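Dalisay Workroom: The Big Container Sort

Gallery added 2026-01-28

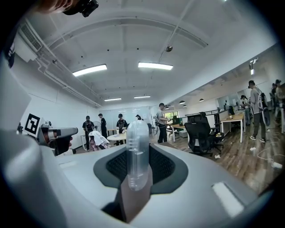

I've been looking forward to sharing this one! Dalisay is the long upstairs room we share at Fallden, and over the winter we finally went through every jar, tube and tub we own. I am a container person (ask anyone who has tried to throw out a good lid near me), so I had the best time.

A few words on the room first. It's open from one end to the other, with a high white ceiling that makes even a gray morning feel bright. Sound carries, so when somebody drops a box of lids we all hear about it, usually twice.

Clear cylinders got the most love. I like them for small parts, short pencils, beads, cable ties, anything you want to spot from across the room without opening ten things first. Rounded ends are lovely to handle but they do roll, so ours go into a shallow tray the minute they're put down. Ribbed sides are my favorite, because they're so much easier to hang on to than slick ones!

The final tally, for those who asked: 257 pieces sorted and 28 sent on to the Luvdale swap shelf, where I hear they went fast. I kept two that have no lids and no purpose. I just like them.

Arnel Catacutan worked out the labeling, and it's so simple I'm a little jealous. Plain white labels, black marker, the contents first and the shelf second. No color codes to remember. He wrote most of them in one sitting and his handwriting held up to the very end, which mine never would have.

Rundano, our sister room down the hill, is trying the same setup in April. They have deeper shelves than we do, so the tall pieces can stand at the back with the short ones in front, and I can't wait to see it. If you've got spare trays with a lip on them, the shallower the better, please bring them along. We can always use more, and I'll happily show you around the shelves while you're here!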